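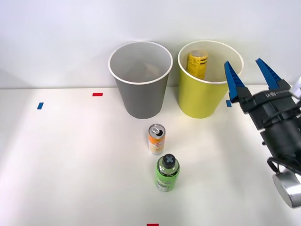
Ticket 417
Project: Alhassan tabletop sorting
Component: Gasa (perception), Plakier (planning)
Reported against: Plakier 2, Gasa current main
Priority: normal
Status: closed, fixed

Summary: Plakier rejects every grasp on a lying bottle when it is near the yellow container

Report

The task is the drinks sort. The arm picks a can or bottle off the table and drops it into either the gray container or the yellow one. Standing items are fine. If a bottle is lying on its side close to the yellow container, Plakier returns no plan and the run stops.

Steps to reproduce:
Start the sort with the default Alhassan config.
Lay a bottle on its side in front of the yellow container, cap toward the arm.
Wait for Gasa to publish objects, then request a pick.

Expected: a grasp across the body of the bottle.
Got: this, every time.

plakier: candidates generated: 145
plakier: candidates rejected, start state in collision: 0
plakier: candidates rejected, goal in collision: 145
plakier: no plan for target bottle_lying, giving up

Moving the start pose of the arm makes no difference. Restarting Plakier makes no difference. Restarting Gasa sometimes changes the label on the object but the result is the same.

I have not tried this with the gray container yet.

Reply, planning side

All candidates failing on the goal and none on the start usually means that the target itself is still in the collision scene. Plakier is supposed to take the target out before it checks the fingers. Please run with plakier.debug.scene set to true and send the object list from right before the pick request.

Also check the container model. We ship it as a solid block by default, with a hollow version you have to turn on. If yours is solid you will get odd results when dropping things in, although I would not expect it to affect a pick on the table.

Reply, reporter

Hollow model is on. We had to turn it on early, as the second item into a container was always refused.

Object list with debug on:

scene: table (box)
scene: container_gray (hollow)
scene: container_yellow (hollow)
scene: can_01 (cylinder, upright)
scene: bottle_01 (cylinder, upright)
scene: unknown_01 (hull)
target: bottle_lying (cylinder, upright) — removed from scene

So the target does get removed. Two things look wrong to me. The lying bottle is listed as upright, and there is an unknown_01 that should not exist. I count that as perception, but leaving the ticket where it is until someone agrees.

Reply, perception side

Agreed on both, taking it.

unknown_01 is a hull, so it comes from points that were not claimed by any fitted shape. Most likely it is the part of the bottle that the upright cylinder does not cover. Plakier removes the target cylinder, the hull stays, and every grasp then hits the hull. That would explain the goal collisions without anything being broken in Plakier.

The upright fit is the real question. Gasa tries both a standing and a lying cylinder and keeps the one with the lower residual. A bottle on its side should win easily as lying. Can you send a wrist view from the pre-grasp pose with the fingers open, plus the mask output for the same time?

Reply, reporter

Wrist view from the pre-grasp pose:
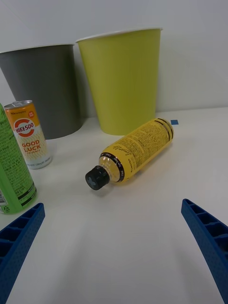 The mask output puts the base end of the bottle and the lower part of the yellow container into one region. The bottle label and the container are close enough in color that the boundary is lost where they overlap in the view. The cap end is separated properly. The fit is therefore working from the cap and neck end plus a chunk of container wall, and the container wall is tall, so upright wins.

I repeated it with the bottle laid in front of the gray container. The mask is clean, the fit says lying, unknown_01 is gone and the plan comes back on the first request. Same bottle, same config.

Reply, perception side

That matches. The color term in the segmentation is weighted too high for this table. It was tuned on a setup where the containers and the items never shared a color.

Please try these in the Gasa config and leave everything else alone:

segment.color_weight: low
segment.use_known_models: true
segment.known_models: container_gray, container_yellow

The last two subtract the containers by their known pose before anything is segmented. They only work if the container poses are right, so redo the container registration first. If somebody has nudged one and the pose is stale, you will get a thin leftover shell and a new unknown object.

Reply, reporter

Registered both containers again and set all three options. Result on the bottle in front of the yellow container:

gasa: bottle_lying (cylinder, lying)
plakier: candidates generated: 145
plakier: goal in collision: 128
plakier: plan found

Picks work now while the arm is holding still at pre-grasp. If I request the pick straight after the arm arrives, the hull comes back in some runs and the plan fails again. Waiting a moment and asking a second time always clears it.

Reply, perception side

Then the subtraction is using an old arm pose for the wrist camera. The image is fresh, the transform is not, so the container is taken out of the wrong place. What does Bellolance report for the offset between the arm state and the wrist images?

Reply, reporter

Bellolance says 220 ms between the image stamp and the arm state it gets matched with. I assumed it was being compensated for. The setting sync.compensate is there in our config but it is commented out, and the history does not say why.

Reply, perception side

It was commented out when the fixed camera was the only source. A fixed camera does not care where the arm is, so the offset never showed up. With the wrist camera it matters every time the arm is moving or has just stopped.

Turn sync.compensate on for the wrist stream only. Leave it off for the fixed stream, where it just adds work.

Reply, reporter

Done. Repeated the pick request right after arrival through the afternoon, with the bottle turned to different angles in front of each container. No hull in any of the object lists and no failed plans. The drop into the container also runs as before, including with a can already standing in the yellow one.

One thing left over: with use_known_models on, an item that is already inside a container is sometimes published as a new pick target. The top of the can pokes out above the rim, and what remains after subtraction is a short cylinder floating at rim height. We are filtering it on our side with a rule that ignores anything whose center is inside a container footprint. It would be better in Gasa.

Reply, perception side

Good point about the items in containers. Opened a separate ticket for it and linked it here. Keep your filter in for now. Be aware that it will also hide an item that is lying across the top of a container.

Reply, planning side

Small change from our end. When all candidates fail on the goal, Plakier will now print the name of the scene object that caused the most rejections. In this case it would have said unknown_01 on the first run.

Closing notes

Cause 1: color weight in Gasa segmentation merged the lying bottle with the yellow container, which gave an upright fit and a leftover hull.
Cause 2: Bellolance time offset not compensated on the wrist stream.
Fix: lower color weight, known container models on, sync.compensate on for wrist only.
Config changes merged to the Alhassan defaults. Container registration has to be redone if either container is moved — added to the startup checklist.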